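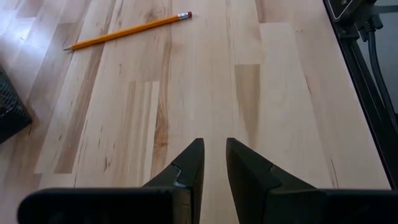 Wie viele Zuschauer passen in die neue Halle? Es sind 2,742 Plätze vorgesehen, davon 1,610 Sitzplätze auf den beiden langen Seiten.

Diese Zahlen habe ich heute von Amber Verbruggen bekommen, sie hat den Plan der Schouten-Halle vor sich liegen. Für uns ist das viel, bei den Heimspielen im März war die alte Halle ja manchmal halb leer. Gegen Redetti sah es anders aus, da standen die Leute bis in den Gang.

Lieven Bakker schrieb:
> Liebe alle,
> ich habe das Spiel gegen Sirnance noch einmal angeschaut. In der
> ersten Hälfte haben wir viel zu wenig Rebounds geholt und
> der Aufbau war langsam. Mein Vorschlag ist, dass Floor von Anfang
> an spielt und wir früher auf Zonenverteidigung wechseln.
> Außerdem möchte ich wissen, ob wir im Juli wieder zum Turnier
> fahren und wie es mit den Plätzen in der neuen Halle ist.
> Gruß, Lieven

Lieven, mit der Zone bin ich einverstanden, aber bitte erst nach dem ersten Viertel. Unsere zwei großen Spielerinnen sind am Anfang noch frisch und können gut Mann gegen Mann verteidigen. Später werden die Beine schwer und dann kommen die Fouls - das haben wir gegen Sirnance wieder gesehen. Floor Jacobs würde ich auch gerne beginnen lassen. Sie trifft von außen nicht jeden Wurf, aber sie verliert fast keinen Ball.
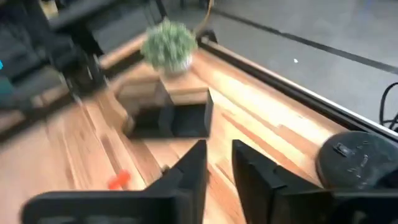 Was kostet die Teilnahme am Turnier im Juli? Pro Mannschaft bezahlt man 90 Euro, und die Übernachtung in der Schule ist darin schon enthalten.

Riet Peeters sammelt die Anmeldungen. Wer mitfährt, soll ihr bitte auch die Trikotgröße schreiben, denn der neue Satz ist noch nicht bestellt. Abfahrt ist um 7.30 Uhr beim Parkplatz hinter der alten Halle. Über die Autos sprechen wir noch, im Moment fehlt uns ein großer Wagen für die Bälle und Taschen.

Mit freundlichen Grüßen
Gerrit Van den Broek

Kategorie: Basketball Damen > Mannschaft und Spielbetrieb
Diese Seite verwendet Cookies, damit Sie im Listenarchiv angemeldet bleiben. Einverstanden
Kontakt zur Listenverwaltung | © Studirance Basketball | Nach oben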